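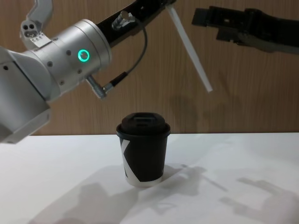 Minutes of the gripper comparison meeting
Sat 11 June, Madadcombe workshop, upstairs room

Present: Irfan Harahap (chair), Kurniawati Manurung, Faizal Pillai, Mahlet Kumsa (minutes)
Excused: Herman Nasution

1. Previous minutes
Accepted with one correction from Faizal. The payload limit in item 4 was written for the wrong arm. Mahlet will correct it in the shared folder.

2. Results of the cup test
Kurniawati presented the results for the two grippers, Zivard and Merix. All trials were made with an empty paper cup with lid, on the white table. The total is 426 trials. One trial was removed from the analysis, as the controller log for it is not complete, so 425 remain.

The Zivard gripper holds the cup well when it comes from the side at low height. When it comes from above, it presses the lid and sometimes the lid opens on one side. The Merix gripper is softer on the lid but it is slower to close. Irfan asked if the slow closing comes from the gripper or from our settings. Kurniawati thinks it is the settings, but she did not test this yet.

Faizal remarked that the cups are not all equally stiff. He bought the last two packs in another shop. It was agreed that the next series uses cups from one pack only, and that the pack is written in the log.

3. Two arms over one table
There was a long discussion on this point. With both arms over the table, the space between them is small, and the planner often chooses a path that is longer than necessary. Faizal proposed to move the right base 35 mm back. Irfan prefers to try first with lower speed and a larger safety distance in the software, because each move of the base means a new calibration.
Decision: software first. If there is no improvement after one week, the base is moved.

4. Cables
Mahlet reported that the external cable must have enough free length when the wrist turns fully. On the Merix side the connector was already changed one time in January. Faizal will write down the cable routing with a drawing, so that everybody mounts it in the same way.

5. Camera and light
Shadows of the arms on the table disturb the detection of the cup, mostly when the threshold is set low. Kurniawati tried the Batista controller with its own exposure setting and she saw fewer false detections, but the number of runs was too small to say more. Irfan asked for the same test with the room lights off and the side lamp on.

6. Budget
The offer for one set of spare fingers is 1255 euros, delivery included. Irfan finds this high. Herman knows the supplier and will be asked to speak with them. No order before his answer.

7. Other matters
The emergency stop must be checked by the person who starts first in the morning, also when this person only wants to make a short test. The check is signed on the sheet near the door.

Actions
Kurniawati: closing time test with Merix, new settings; light test
Faizal: cable drawing; cups from one pack
Irfan: planner settings, safety distance
Herman: offer for spare fingers
Mahlet: correction of previous minutes

The date of the next meeting will be sent by mail when Herman is back.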